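Geography Project, Final Report
Ignacio Yáñez
April 2008

## How Brirircombe gets its salt

When our teacher asked us to pick something from the town and follow it back to where it came from, most of my class went for bread or shoes. I chose salt, mostly on account of my grandmother, who has strong feelings about it and was delighted to be asked (she talked for a whole afternoon, and I have only used a little of it here).

Brirircombe used to make its own. The old pans at Sowah are still there if you walk out past the last houses, shallow squares in the mud with grass growing over the banks. Sea water was let in at the spring tides and left to stand through the warm months, and by June the first crust could be raked off. My grandmother remembers seven families working there when she was small, and she can still name every one of them, though she and her sister disagree over who had the pan nearest the road.

The work stopped when the Stendarico company began bringing in mined salt by rail. It was cheaper and it came all year, rain or no rain, and a wet summer could ruin the pans completely. I had expected people to be sad about this, but the older neighbors I spoke to were mostly glad their backs got a rest!

## What I did

I walked the pans twice with a tape measure and drew a map, which is folded into the back cover. The biggest pan is 20 paces long and a good deal muddier than it looks. I also asked at the Stavonine store how much salt they sell, and the lady at the counter very kindly looked through her order book for me. They take some 200 bags in a year, nearly all of it before the fall pickling.

After that I tried making salt at home. I boiled down sea water in my mother's second-best pot, let the last of it dry on a tray by the window, and ended up with a gray, rather bitter salt that my father put on his egg anyway.

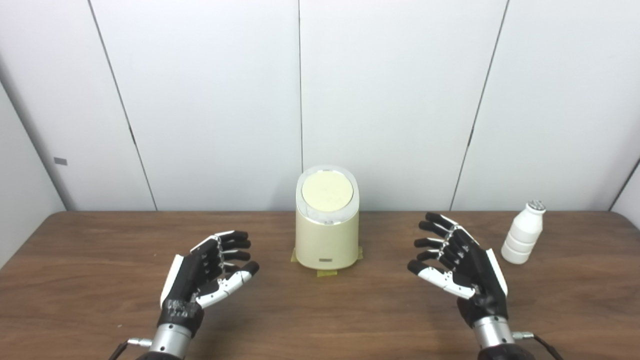 ## What I would do differently

I would start earlier in the year, and I would strain the water through cloth before boiling it. I would also like to go back to Sowah in a dry summer and see whether any of the pans still hold water.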